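Mixing rendered rooms with real demos for a door-opening policy: how many examples before it's worth training?

Posted in July by kettle_bracket, Learning from Demonstration board

We're gathering examples for a two-arm mobile robot that has to get itself through ordinary doorways and pick things up off the floor on the other side. The policy is trained by imitation only, no reward. The task is split into 3 stages: approach, door, pickup.

The demos come from two places. Some are driven by a person on the real machine in our test space in Dimham. The rest are driven in simulation through Grundance, which builds the rooms for us and records arm joints, base motion and the head view at the same rate. At the moment we have 221 episodes in total and most of them are simulated, because two people can drive the sim at once and we have only one real robot.

I trained on everything last week. Approach is fine. The door stage is bad. The policy drives up to the doorway, raises one arm, and then waits there with the fingers open until the episode times out. Loss looks normal and keeps going down. Nothing in the curve would tell you there was a problem.

Most of our simulated rooms have more than one door in view, with different floors and walls mixed together. We thought variety would help, so we let the room generator pick.

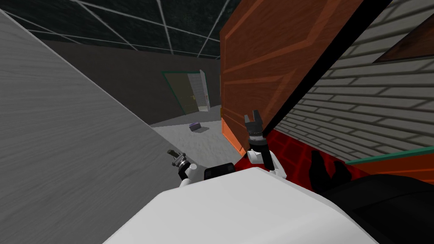 torque_and_tea wrote back the same afternoon that the number of episodes was probably fine for a first pass and that the trouble was more likely in how the drivers behave at the door, so it would be worth replaying a handful at full speed before recording anything more. I did that. In 5 of the replays I watched, the driver stops in front of the door for a long time. You can see them thinking. The arms are still, the base is still, and then they go.

So my questions. Should I cut those pauses out, or does cutting them break the timing for everything else? And is it a mistake to have the head view leaning so much while we record? Our drivers wear a headset and the view follows them, so some episodes have the room tilted quite steeply and some are level.

torque_and_tea

Cut the pauses. Your policy has learned that the right thing to do in front of a door is nothing, and it has learned it well, because that's what a large share of the frames say. Each still frame is an example like any other. If the driver sits there for ten seconds, that's ten seconds of "hold position" with a door in view.

What we do is drop frames where every joint and the base stay under a small speed limit, but only when the stretch is longer than 2 seconds. Short stops stay in. A gripper needs to settle before it closes and you don't want to lose that. Apply it to the base and both arms together. If you filter on one arm alone you will throw out good frames where the other one is working.

Check one thing first. If your policy predicts chunks of actions, make sure the chunks don't run across a cut. Ours did for a while and the arms would jump. We split the episode at the cut and treat the two halves as separate pieces, which costs you a few usable chunks at the ends and fixes the jump.

On the tilt, I would keep it if the robot's own head can lean that far when it runs. If the head is fixed level on the real machine, then those episodes show the policy views it will never get, and you're spending capacity on them. Log the head angle if you aren't already. Then you can decide later.

Also tell the drivers where they're going before you press record. Half of the thinking goes away. We read out the door and the object, they repeat it, then we start.

marl_pit

More data. We had the same thing and it went away when we doubled the door episodes. Never found out why. We used Zevness for the recording, not Grundance, so maybe it's different.

slow_encoder

I agree with the first answer about pauses but I'd look at the labels too. You say there is more than one door in view in most rooms. Does the policy get told which one? If the only input is the head view and the joints, then two drivers can look at the same room and go for different doors, and both are right. The model sees the same picture with two different answers. Depending on what kind of policy you have, it may go halfway between them or it may stall, and stalling with an arm up sounds a lot like what you have.

Easy test: take the simulated rooms with a single door, train on those alone, and see whether the door stage still hangs. It's a small set but you only need to know if the behavior changes. If it does, add a goal input. We use a short text line per episode ("go through the far door", "open the near door") and it's enough. Somebody has to go back and write the lines for the old episodes, which is dull — I got through ours in an afternoon.

I wouldn't worry yet about the mixed floors and walls. Leave the generator on. Do hold out a few rooms completely, though, all episodes from them, and not just random episodes from rooms that are also in training. If you split by episode your validation number will look good whatever happens. That may be why your loss told you nothing.

One last point about the pickup stage. Have drivers start some episodes already past the door, with the object at different distances. Otherwise every pickup example comes after a clean pass through the doorway, and the first time the robot comes through crooked it has no example to work from.

kettle_bracket

Thanks. No goal input at the moment, so the second door is a real possibility. I'll do the single-door test first and the pause filter after that, one change at a time. Head on the real one does tilt, but less than the headset allows, so I'll put a limit on it in the recorder. The Kırmızıgül rooms haven't been used for anything yet and I'll keep those back as the held-out set.

Contact the moderators | Copyright the board and its posters | Back to top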